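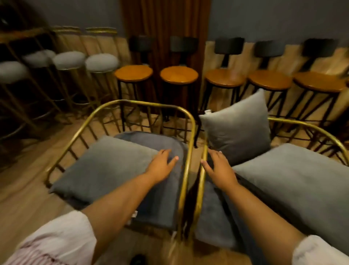

发件人：Peninah Shirima
收件人：慢读小组邮件列表
日期：2019-07-13
主题：Re: 《Selness 的冬天》到底算不算回忆录

各位好：

先回老邵的信，再说几句不相干的。他的原信我留在下面，只删了抱怨邮件附件打不开的那一段，那段写得最有感情，可惜与文学无关。

> 老邵写道：
>
> 我把《Selness 的冬天》读完了，读得很生气。封底说这是回忆录，序言说这是“一部关于记忆的作品”，作者后记又说“某些人物经过合并”。合并！姨妈有两个，合成了一个；教她识字的先生有三个，也合成了一个。这样合下去，全镇只剩她和一条狗，而狗在第六章还换了颜色。
>
> 我不反对编故事，我反对编了故事还要我替她掉眼泪。第四章写母亲在渡口等船，我是真的难受了一晚上，第二天读到后记，才知道渡口那一段“取自一位友人的经历”。那我这一晚上难受的是谁的母亲？
>
> 另外，她在书里引了那么多小时候读过的书，每一本都恰好是名著，每一本都恰好在人生关口出现。外祖父去世那天读的是讲死亡的书，初恋那天读的是讲爱情的书。我外祖父去世那天，我在看一本养兔子的小册子，到现在还记得兔子怎么防中暑。
>
> 我提议下次讨论把这本书换掉，换成 Ntuli 的那本短篇集，至少人家在封面上老老实实写着“小说”。
>
> 老邵

老邵这封信我读了两遍，第二遍是为了兔子。

我同意他一半。后记放在书的最后，这件事做得不厚道。作者如果真心想交代，大可以放在前面，让读者带着一点戒心进门；放在后面，就像请人吃完饭才报菜价。我手上是 Lorkow 出的第二版，后记比初版长，据说是有读者写信追问之后补的，多出来的那一页讲的是“真实是一种语气”。这句话我用铅笔画了线，旁边写了个“嗯？”，隔了一个星期再看，还是“嗯？”。

可是渡口那一段，我不大愿意因为一条后记就把它退回去。那晚的难受是老邵自己的，谁也没有合并过它。我们读小说的时候从来不问这是谁的母亲，读回忆录就要查户口，好像眼泪也得凭票供应。当然，封底既然写了“回忆录”三个字，人家凭票来了，你总得有货。所以我说只同意一半，另一半留着见面再吵。

至于姨妈，我倒觉得合得好。第二章里那位姨妈一会儿吝啬，一会儿偷偷塞钱，我读的时候以为是写活了一个矛盾的人，还在页边夸了一句。现在知道原来是两个人，一个吝啬，一个塞钱，各自都很普通，拼到一起才有了性格。由此可见我们平时夸的“人物复杂性”，有些可能只是人事精简的结果。

识字先生那三位就合得差了。前头说他左耳听不见，后头他隔着院墙听出是谁在背错书。我本来当作伏笔，一直等着解释，等到第八章，先生去世了，伏笔跟着一起下葬。

狗的事，老邵冤枉她了。第六章那条狗是邻居家的，前一条在第五章末尾已经送走，只有半句话，夹在讲腌鱼的长段里，很容易漏。我也是回头去找才找到的。那一章的腌鱼确实太长。

说到她小时候读的书，我有不同的看法。老邵说每一本都来得太巧，这没错，但巧的恐怕是记性，不能全怪作者。一个人活到七十岁往回看，外祖父去世前后那一个月里翻过的书总有几本，留下来的自然是讲死亡的那本，养兔子的小册子早被筛掉了。老邵能留住兔子，是老邵的本事，他应该自己写一本，我愿意预订。

我自己试过一回。前阵子收拾东西，找到一个旧笔记本，是我十几岁时的读书账，每读完一本记一个书名，后面打分，满分是五个圈。在翻开之前，我很有把握地认为自己那几年读的是俄国人。翻开一看，俄国人有一位，得了两个圈，旁边批着“名字太长”。得五个圈的是一套讲女侦探的连载，作者的名字我如今在任何文学史里都查不到，连旧书网上也只有零散的几册。那套书里我唯一记得的，是女侦探每次破案之前都要先吃一个煮鸡蛋。为什么是煮鸡蛋，书里没有说，我当时也没有问，只是跟着吃了很久。

如果让我写回忆录，我会不会写煮鸡蛋？我很希望会。但我也清楚，写到那一页的时候，手多半会自己拐弯，去写那位俄国人，写我在灯下如何被他震动，两个圈自动补成五个。所以我对这位作者狠不起来。

顺便提一句译文。有人私下问我译本和原文差多少，我的原文水平只够看菜单，不敢乱说。不过中译本里“她沉默了”出现得实在频繁，有一页上，母亲沉默了，姨妈沉默了，接着“炉子也沉默了”。我猜前两个是译者的，最后一个是作者的。懂原文的朋友请指正，若三个都是作者的，我收回前一句，并对炉子表示敬意。

译注倒是值得一读，尤其是关于渡船时刻的那一条，占了大半页，态度极其认真，考证出书中那班船在冬天根本不开。译者考证完，没有下任何评语，直接接着译下去了。我觉得这条译注是全书最好笑的地方，也是对老邵最有力的声援，他居然没有引用，可见他读得太生气，跳过了注。

下面是杂事。

一、换书的提议。Ntuli 的短篇集我读过前四篇，很好，但我不赞成现在换，已经有人把《Selness 的冬天》读到一半了，半途换书，等于奖励没开始读的人。我建议这次照旧，短篇集排到十月。赞成或反对请直接回到列表里，不要单独写给我，上次单独写给我的信观点各不相同，我转述得里外不是人。

二、讨论范围。这次谈到第八章为止，后记请大家先读，就当它本来放在前面。愿意做对照的，可以把初版和第二版的后记并排看看，初版的我有复印件，要的说一声。复印件上有我的批注，语气不太好，请包涵。

三、Furkwood 书店那边回信了，书还有四本，平装，其中一本封面有折痕，可以便宜一点。店主在信里还附了他自己对这本书的看法，长达两页，主要意见是腌鱼写得太短。我没有回复这一部分。

四、列表存档。有人问旧信能不能查，能。从建组到现在一共 1,619 封，都在，按主题排列。我为了找上回关于回忆录的争论，往前翻了一个晚上，发现这个题目我们早就吵过，用的是另一本书，老邵当时的立场是“回忆录只要写得好，真假不必深究”。原信我就不贴了，标题是《为虚构一辩》，各位自己搜。

老邵若要说那封信是别人的经历合并到他名下的，我也接受。

Peninah

又及：第三章里提到的那首摇篮曲，有没有人听过？书里只给了头两句歌词，我问了家里的长辈，一位说听过，唱出来却是另一首，而且越唱越长，最后唱成了一首劝人戒酒的歌。若有谁知道曲调，请写信来，唱给我听也行，戒酒的那首就不必了。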